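The Hold State

The planner returned no solution at 4:10 in the afternoon, and Elīna Krūmiņa wrote the time in the log before she looked at the arm. The order mattered to her. If she looked first, she tended to write down what she thought had happened.

The message was the usual one. Sampling limit reached, 1000 nodes expanded, no collision-free path to goal. The controller had dropped into hold. In hold, the joints kept their last commanded position and the loop went on running at 200 hertz, comparing where the arm was with where it had been told to be and correcting the difference. On the monitor the six error traces lay flat along zero with a slight fuzz on them.

She opened the scene file. The planner did not know about the room. It knew a list of boxes and cylinders, each with a pose and a padding value, and it would go anywhere the list did not forbid. She had typed most of the list herself in July, when Mollari had the contract and Cheng still ran the lab. Mollari sold the contract to Gellside, and Cheng went with it. The list stayed.

She scrolled. Table, cups, racks, beaker. The back wall had been entered as a single slab. Near the bottom was an entry she did not recognize.

It was a cylinder, 30 millimeters in radius and tall enough to reach from the table to the level of the elbow. It had no mesh and no comment. Its name was 971.

She selected it, and the viewer drew it in green, standing between the arm and the goal pose. She looked over the top of the monitor at the table.

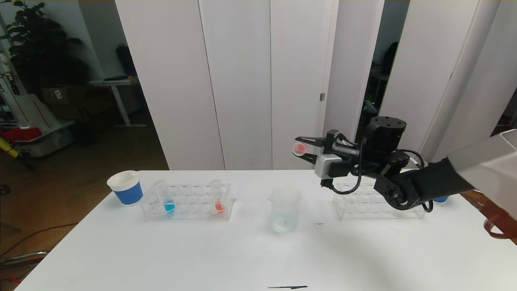 She went back to the file. The history said the cylinder had been added by the perception service at 4:07, with a confidence just over the threshold. That was possible. The service was allowed to add objects. It took the depth image, removed everything that matched the list, grouped what was left, and fitted a primitive to any group above a certain size. Clear plastic gave it trouble. Light went through a surface and came back from whatever was behind it, and the service would fit a shape to points that belonged to no single thing. She had seen it put a box in midair over a rack and hold on to it for an hour.

She deleted 971 and requested a plan. The planner found one in under a second. She did not execute it. She asked for the object list again, and 971 was there, same radius, same position, added at 4:19.

She wrote that down.

The next step was to decide whether the fault was in the data or in the fit. She saved the raw depth cloud and loaded it in a separate viewer, with the filters off. She turned it until she was looking along the table from the side. Where the cylinder should have been there were no points. She increased the point size and checked again. The service was fitting a shape to nothing, and reporting a residual of zero, as it would if the shape were perfect or if there were nothing to measure it against.

A residual of zero she could work with. She opened the fitting code and found the division. If the group was empty, the sum was zero, and somebody had guarded the denominator with a very small number so that the program would not crash. Zero over a very small number was zero. The function returned success. She checked the commit. The author was Cheng, and the message was "fix crash."

That explained how an empty group could pass. It did not explain where the group came from, or why it had a radius.

She traced it upstream. The grouping step kept a cache so that objects would not flicker in and out between updates. Each entry in the cache had a lifetime, refreshed whenever the entry was matched. An empty group with zero residual matched itself perfectly on every cycle. It would never expire. Somewhere there had been real points, once, and a real fit, and after the points went away the entry had gone on confirming itself.

The deletion at 4:19 had removed the copy in the scene file and left the one in the cache. So 4:07 was not a creation time either. It was the time of the last restart, when the cache had been read back from disk.

She found the cache on disk and sorted it by first observation. Entry 971 was the oldest one left. It had been seen for the first time in July, in the evening, over a span of eleven minutes. While there were points, the service had stored them. She opened them in the viewer.

They made a rough column that widened at one end into something flatter. It took her a moment, because she was used to seeing the table from the other side. It was a forearm. Someone had reached across the workspace with the arm in hold and kept their hand there, or kept coming back to the same place, long enough for the service to decide that it was an object and give it a number.

The July log had one line for that evening. "Multden calibration, by hand, finished. C."

She read the line twice and closed the log.

The fix was short. An empty group would return failure, and failure would not refresh a lifetime. She wrote a test for each case and ran them. Both passed. She wrote a third that loaded the old cache and asserted that after one cycle no entry without points remained. It passed as well, and the cache in the test directory was now one entry smaller.

The live cache was still as it had been. She copied the stored points of 971 into a file, put the file in the folder with the calibration records, and named it by month. Then she restarted the service with the new build.

The green cylinder went out. The error traces had not moved. At 5:32 she requested a plan, got one, and watched it through in the viewer at quarter speed. The path passed straight through the place where the column had stood.

She raised the padding on the near rack by a few millimeters, planned again, and got a path that went a little higher. She wrote down the new value and the old one, and put her finger on the key to execute.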